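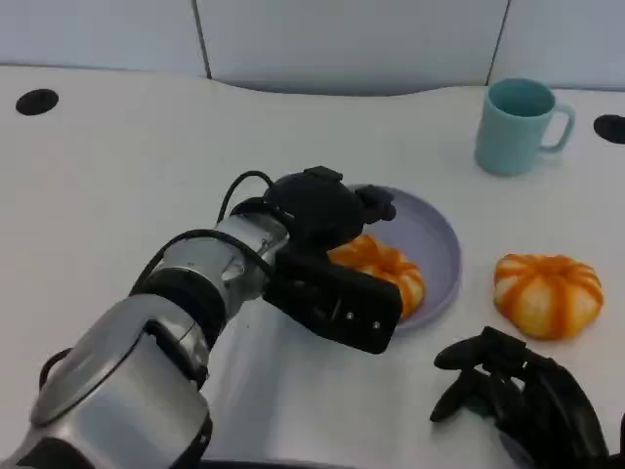

Which gripper should I try first on round, ribbed objects such as small pumpkins and squash?
Start with a hand that has a thumb and at least one wide, flat finger, and set the closing force low.

Workshop tips: comparing grippers on kitchen items
By Sinan Karakaya

These notes come from bench trials at the Cheetham workshop in March. They cover setup, grip choice and controller settings for light household objects. They assume the arm is already calibrated.

Choosing objects

Pick items that differ in one property at a time. Two decorative pumpkins with the same striped pattern but different sizes make a good pair. Color then tells the vision system nothing, and it has to work from outline and position. Put one on a plate and the other directly on the table. The plate raises the object slightly and adds a rim that the fingers must clear.

A mug is useful as a third item. Leave it at the back of the table with the handle to one side. Record whether the planner goes for the handle or the body, and keep the handle angle the same for every gripper under test.

Do not use fresh produce for long runs. It softens, and the force readings from the last hour will not match those from the first.

Approach angle

Ribbed objects hold best when the fingers settle into the grooves. Rotate the wrist until the thumb lines up with a groove, then close. If the object turns as the fingers make contact, open fully, back off and try again from the new angle. Correcting with the fingers half closed usually pushes the object into the rim.

For an object on a plate, come in from above with a slight tilt. A flat side approach is faster but catches the rim. In our log the Zidulik hand touched the rim on 2 of 9 side approaches and on none of the tilted ones. The Flesmont hand has slimmer fingers and cleared the rim from either direction, but it let the larger pumpkin roll more often.

Cables

Leave enough slack over the wrist for a full turn in both directions. Tie the loop to the forearm and keep it off the moving joint. Turn the wrist through its range by hand with the power off before the first run. A tight cable shows up in the data as drift in the grip position and is easy to blame on the controller.

Camera and lighting

A head-height camera loses part of the object once the gripper is over it. Save the object position before the approach and hold that value until the fingers close. A wrist camera fixes this but adds weight and one more cable.

White tabletops give good contrast with orange and poor contrast with pale dishes. If plate detection is unreliable, lower the exposure before changing the model.

Controller settings

Change closing speed and force limit separately. Musyoka Mfaume's rule at the Varkville bench is to fix the speed, raise the force in small steps until the object lifts without slipping, and add one step. Write the value on the object's card. Repeat after any change of finger pads.

Between runs

Wipe the pads with a dry cloth. Check the finger plate screws; they work loose under repeated closing. Return the idle hand to the same rest position each time so that its shadow does not move.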